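Doors, doors, doors

August 5, 2021

I promised an update on the door project ages ago (back in January, in fact, when I thought it would be finished by Easter) and a few of you have been asking, so I've made a pot of tea and I'm writing it now.

The short version is that I'm still collecting demonstrations. I want a learning system to open a microwave by copying me, and to copy me it needs examples, and the examples have to come from somebody sitting at a desk steering a simulated arm with a controller. That somebody is me, most evenings, with the radio on.

My target is 100 good ones. I had a lovely run last week and then threw out 11 in one go when I found I'd been saving the gripper commands one step behind the arm. Everything looked fine on playback! It was only when I plotted the numbers that I saw it. So if you're doing anything like this, plot your first few before you carry on — I wish I had.

The other thing I've learned is not to be too tidy. My early examples all went to the handle along the same path, very neat, and the policy I trained on them went to pieces as soon as the arm started a little off to one side. Unai Nieto, who I met through the Burnemham robotics evenings, told me to muddle the starting pose and to leave in the goes where I drift and put myself right again. I moaned about it and then did it, and the next round of training went much better. I've also split the recordings into 2 folders, Eltness for the tidy ones and Utwood for the wobbly ones (villages near my gran's, no deeper meaning), so I can change the mix without hunting through everything.

Each go is saved with the views, the joint positions and whatever I did with the controller. These are from the microwave set:

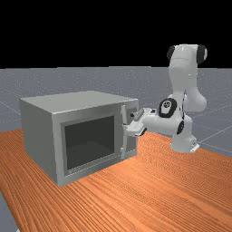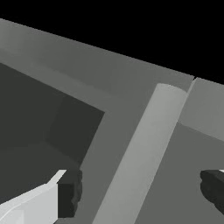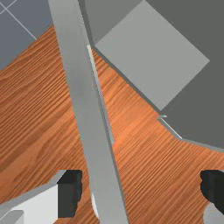
Can you just copy one good recording 100 times instead?

You'd only get the same lesson over and over, so the arm would know one route to the handle and nothing to do when it strays from it. Fresh goes from different starting points are worth the extra evenings.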